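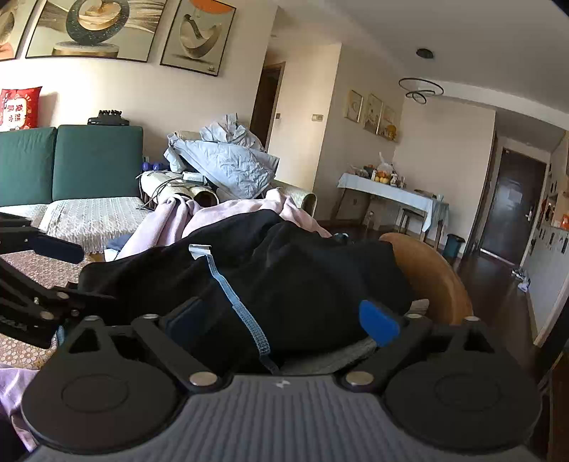

Abb. 2: Handgeführter Greifer mit einem gerafften schwarzen Textil; quer darüber eine hellblaue Kordel oder ein Band. Blick der Greiferkamera in den Wohnraum.

3.2 Vorführen von Hand

Für den Datensatz Gider haben wir die Aufgaben durchgehend von Hand vorgeführt. Die Person führt den Greifer selbst, öffnet und schließt die Finger nach Gefühl, und die Kamera zeichnet dabei genau den Ausschnitt auf, den später auch die Kamera am Roboterarm sieht. Wer einmal beide Verfahren nebeneinander ausprobiert hat, versteht unsere Begeisterung sofort: Bei der Fernsteuerung über Abera tastet man sich an eine Stofffalte heran, mit dem Gerät in der Hand greift man einfach zu. Gerade bei weichen Gegenständen macht das enorm viel aus, denn die Falte, die man fassen möchte, verändert ihre Lage schon bei der ersten Berührung.

Der Datensatz umfasst 300 Vorführungen mit Textilien, aufgeteilt auf Aufnehmen, Wenden, Strecken, Falten und Ablegen. Eine Vorführung beginnt mit geöffneten Fingern und endet, sobald der Gegenstand abgelegt ist und die Finger wieder offen stehen. Abgebrochene Versuche bleiben erhalten und bekommen ein eigenes Kennzeichen. Sie waren für das Training des Modells Sallex überraschend wertvoll, vor allem dort, wo die vorführende Person nach einem Fehlgriff neu ansetzt - solche Korrekturen kommen in einem sauber eingeübten Ablauf kaum vor.

Schwarze Stoffe haben wir bewusst stark vertreten. Im Inneren einer dunklen Falte findet die Bildverarbeitung wenig Halt, und zwischen schwarzem Stoff und schwarzen Greifergelenken geht der Umriss leicht verloren. Umso hilfreicher sind schmale farbige Elemente. Das Band in Abb. 2 gibt eine Richtung vor, an der sich die Lage des Bündels ablesen lässt, und der hellblau eingestrickte Streifen nahe dem Bündchen einer sonst schwarzen Socke leistet dasselbe auf viel kleinerem Raum. Mahlet Tilahun hat diese Elemente von Hand annotiert, Fasil Mamo hat die Annotationen gegengelesen und strittige Stellen mit ihr zusammen entschieden.

Bei der Socke kommt eine zweite Schwierigkeit hinzu. Sie liegt zusammengelegt und in sich verschoben zwischen den Backen, der Schaft zeigt in eine andere Richtung als der Rest. Ein einzelner Greifer kann sie halten, beim Ordnen der Lagen ist er schnell überfordert. In den beidhändigen Vorführungen wird deshalb ein zweites Handgerät von der Seite an den Stoff geführt. Jede der beiden Kameras sieht dann auch Teile des anderen Geräts und gelegentlich die Hand an dessen Griff. Wir haben diese Bildbereiche weder maskiert noch herausgeschnitten.
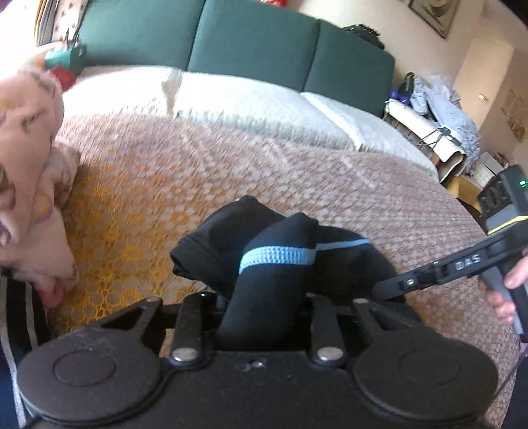 3.3 Annäherung und Griffwahl

Für die Auswertung zerlegen wir jede Vorführung in Annäherung, Griff und Transport. Die Annäherung verdient nach unserer Überzeugung deutlich mehr Aufmerksamkeit, als sie in vielen Arbeiten bekommt! Solange die Finger offen sind, ist der Gegenstand zwar oft gut sichtbar, die Kamera bewegt sich aber teils so schnell, dass feine Muster verschmieren. Bei einem langen schwarzen Stoffstück auf einer kleinteilig gemusterten Unterlage bleibt vom Muster streckenweise nur eine schräge Schraffur übrig, während der Saum am Ende des Stoffs noch zu erkennen ist. Unschärfe allein führt in Gider daher zu keinem Ausschluss. Entfernt haben wir nur Abschnitte, in denen sich die Fingerstellung nicht mehr bestimmen ließ.

Die blauen Fingerspitzen sind hierbei ein Glücksfall. Sie heben sich vom dunklen Gestänge ab, und aus ihrem Abstand schätzen wir die Öffnungsweite direkt im Bild. Wenn sie hinter Stoff verschwinden, übernimmt die Schätzung den letzten sicheren Wert und führt ihn über höchstens 50 Bilder fort. Danach wird der Abschnitt als unsicher markiert.

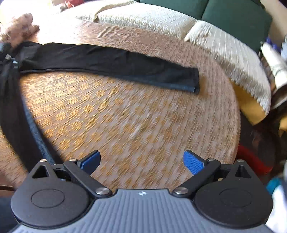 Arbeitsgruppe Lernen durch Vorführung, Institut Wanden
Zinash Wubshet, Monique Gilbert, Fasil Mamo, Mahlet Tilahun, Mahlet Lemma

3.4 Pralle und gefüllt wirkende Gegenstände

Neben flachen Textilien enthält der Datensatz weiche Beutel und Täschchen. Sie wirken auf den ersten Blick einfacher, weil sie Volumen haben und nicht in sich zusammenfallen. Für die Griffwahl stellen sie eine eigene Klasse dar: An der prallen Seite rutschen die Backen ab oder drücken den Gegenstand weg, an einer schmalen Stelle lässt er sich dagegen gut fassen. Monique Gilbert hat dafür die Anweisung formuliert, den Greifer möglichst dort anzusetzen, wo der Stoff ohnehin zusammenläuft, und den Reißverschluss im Bild zu halten (Abb. 3).
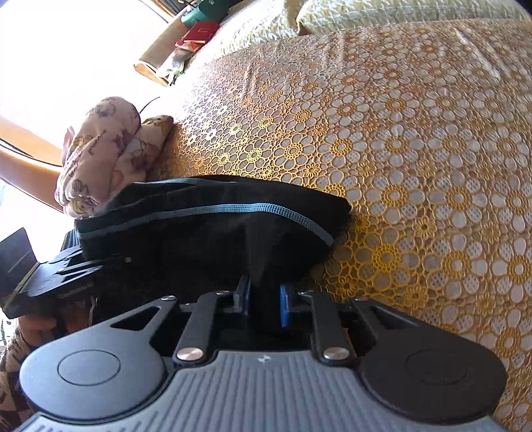
Abb. 3: Griff am unteren, schmalen Ende eines schwarzen Täschchens. Der blaugraue Reißverschluss verläuft der Länge nach über den Stoff.

Der Reißverschluss erfüllt im Modell dieselbe Rolle wie Band und Streifen in Abschnitt 3.2. Sein gebogener Verlauf verrät zusätzlich etwas über die Form des Beutels, und Sallex nutzt das tatsächlich aus: Decken wir den Verlauf in den Testbildern künstlich ab, wandert der vorgeschlagene Griffpunkt merklich zur bauchigen Seite hin. Dieser Befund hat uns sehr gefreut, zumal wir die Form nirgends ausdrücklich annotiert hatten.

Die Umgebung haben wir beim Vorführen so gelassen, wie sie war. Eine Bettdecke mit dichtem Spitzenmuster, bedruckte Kissen oder helles Fensterlicht im Hintergrund sind anspruchsvoll, entsprechen aber dem, was ein Roboter in einer Wohnung antrifft. Für den Vergleich mit der Fernsteuerung standen 1.000 Aufzeichnungen aus Abera zur Verfügung, die in Abschnitt 4 nach denselben drei Phasen ausgewertet werden.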